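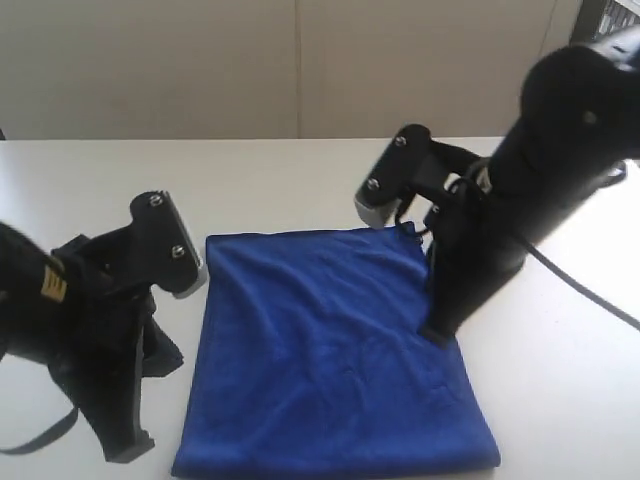

The baths at Turncombe open at 8 in the morning, and by ten past there is usually a queue. Most of the people in it are regulars. They come with a bag, a bar of soap and enough change for the locker, and they stay for an hour or so before going on to work or back home.

The building went up when few houses in this part of town had a bathroom. It had 4 long rooms of private tubs and a laundry at the back, and it was run by the council until the money ran out. For years after that it stood locked, with buddleia growing out of the gutters. Rosalie Stöckli used to walk past it on her way to school.

"My grandmother learned to wash her hair in there," she says. "She talked about it as if it was a hotel."

Stöckli now runs the place with Kumiko Wada, who grew up above a public bath and had not planned to go back into the business. The two met on an evening course in bookkeeping. They took on the lease together and spent 2 years on repairs before anyone could get in the water. The boiler was past saving. The tiles were better than they looked, and all but one wall of them has been kept, a pale green that the local works stopped making long ago.

The arrangement inside is simple. You pay at the hatch, undress, wash sitting down at a low tap, and only then get into the hot pool. Wada is strict about the washing. A card by the door explains it in plain terms, and new visitors are told again at the hatch.

"People are shy about it for the first visit," she says. "By the third they are telling somebody else to do it properly."

The part of the work that visitors think about least is the towels. In a good month the baths get through more of them than Stöckli had allowed for in a whole season. At first they bought thick white cotton, and it was a mistake. It took hours to dry, it went grey, and the heating bill in the first February was £508 more than they had set aside.

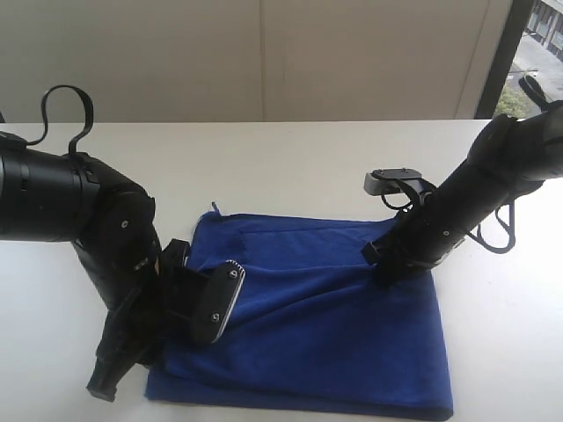

They tried thinner cotton after that, then linen, which dried quickly but which some of the older bathers found scratchy. In the end they settled on two sizes, a small one to take through to the taps and a large one for afterwards. The small one is the one people grow fond of. Arnulfo Huanca, a postman who comes in after his round, wears his folded on top of his head while he soaks.

Other towns have started to ask how it is done. A group from Grarnar came in September with a tape measure and a long list of questions, mostly about drains. Wada told them to look for a building with a sound roof and to worry about everything else later.

There are no plans to make the baths any bigger. Stöckli would like to bring one of the old tub rooms back into use for people who can't manage the steps to the pool – the plumbing is still there under the floor – and she has a quote for the work pinned up behind the hatch. Until then the room is used for storing chairs.

The doors close at nine in the evening. The water is let out after that, and the floor is scrubbed from the far wall to the drain.

More from this section
The last ferry café at Tanano
Miyuki Koyama on keeping a small garden wet
A winter walk from Virk to the coast
How to mend a wool blanket
Toshiko Nagano: my mother's kitchen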